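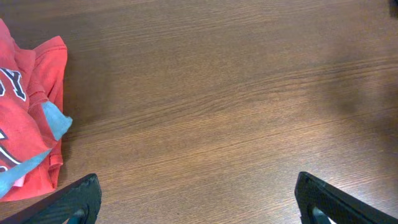 A red shirt on the table, crumpled in loose folds.

The case for folding at the table
By Ayantu Moges
16 November 2021

Most advice about laundry is advice about folding technique. There are methods with two folds and methods with five, and people who will tell you that a T-shirt should stand up on its own edge in the drawer. I have tried several of these. I think the technique matters very little. What matters is where you fold, and I think the right place is a table.

I grew up in a house where clothes were folded on a bed. My mother carried everything up from the basement, dumped it on the quilt, and folded it standing up with her back bent. I did the same in my first two apartments. A bed is big and it is usually near the dresser, so it seems like the natural choice. But a mattress gives under your hands. You smooth a shirt and the quilt moves with it. Sleeves slide out of place, and the stack leans as soon as you sit down beside it. And if you don't finish, the pile goes onto the chair at bedtime and stays there until February.

When I moved to Drekuvside I had a bedroom too small to walk around the bed, so I started folding on the dining table. It was supposed to last until I found a better arrangement. I have not looked for one.

A wood table is flat and hard, and it is the right height for most adults. You can press a crease out of a cotton shirt with the side of your hand. You can see a stain before it goes back in the drawer, which I almost never did on a patterned quilt. The table also has a deadline built into it. People need to eat there, so the job gets done.

There are objections, and I will go through the ones I hear most. The first is that the table is dirty. It should be wiped before you put clothes on it, and it should be wiped before you put plates on it too, so this is no extra work for a household that already does the second. The second is that a table is too small for sheets. That is true. I fold sheets standing up, with another person if there is one, and put them on the table afterward.

The third objection comes from my neighbor Lu, who folds on the floor. She sits down with her back against the couch and makes her stacks around her. Her argument is that a floor has no edge, so nothing falls off it, and that sitting is easier on her than standing. I take this seriously. A floor is as flat as a table, and for someone with a bad hip or a small child nearby it may be the better answer. My own knees don't agree with it. 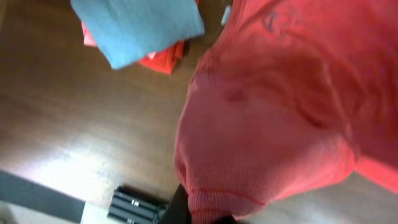 Blue over orange in the pile, with the red knit nearby.

Where Lu and I agree is on the order of work. Take the flat, easy pieces first and get a small stack going. Leave the bulky things for later. A knit shirt takes up a lot of room before it is folded, and if you start with it you spend your time moving it out of the way of everything else. Shirts with large printed lettering also go near the end for me, as I like to fold them with the print inside and that takes a little more attention.

I don't think anyone needs to buy anything for this. A store in Tevlow sells a plastic folding board, and I used one for a while. It made every shirt the same width. It also had to be stored somewhere, and it did nothing for pants. I gave it away and kept using the table, and my shirts are now slightly different widths. The drawer closes.

If you have been folding on a bed and you dislike folding, try one load on a table before you try another method. Clear it, wipe it, and bring the clothes over as soon as they are dry. Fold what you have and carry it to the drawers before the next meal.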